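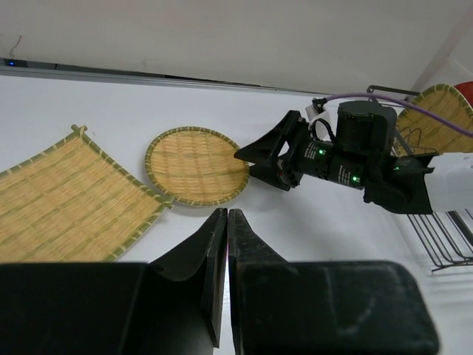 Does anyone here know if the "antibacterial" claim on bamboo mats means anything? I bought a set of six for $25 from the Brotine outlet in Prerkthorpe, and the card in the package says bamboo "naturally resists germs" and never needs soap. I don't buy it. Mine is the square kind, same as the one on the white table, light tan with a tight weave and green edging, and I've been putting warm bread on it. After one summer there's a musty smell right along the binding. The store says smell is normal. Is it? And can I wash these or will they fall apart?
Posted by mudroom_ellen

Last updated: 31 August 2018

Smell is not normal, and I'd like to see the test behind that card. Cut dried bamboo is just plant material. Leave it damp with crumbs in it and it will grow mold like anything else in your kitchen. The trim is the worst spot because cloth holds water longer than the strips do.

They can be washed, but don't soak them. Wipe with a damp rag and one drop of dish soap, wipe again with plain water, then stand the mat on its edge where air gets to both sides. I give mine 20 minutes by a fan and then leave it out overnight. If you see black specks under the trim, throw it out. I wouldn't bother with vinegar. People swear by it, but mostly I think they like the smell of having done something.

Also, let the bread cool on a wire rack first. Steam goes straight down into the weave.
Posted by tharn533

I use Virka spray on mine and never had a problem. Had them since May. The Ayaaba ones are better quality anyway, thicker
Posted by gogreen_kitchen

May is not very long. And I'd check whether that spray is meant for things that touch food before telling people to use it under bread.
Posted by tharn533

Print this page
E-mail this page to a friend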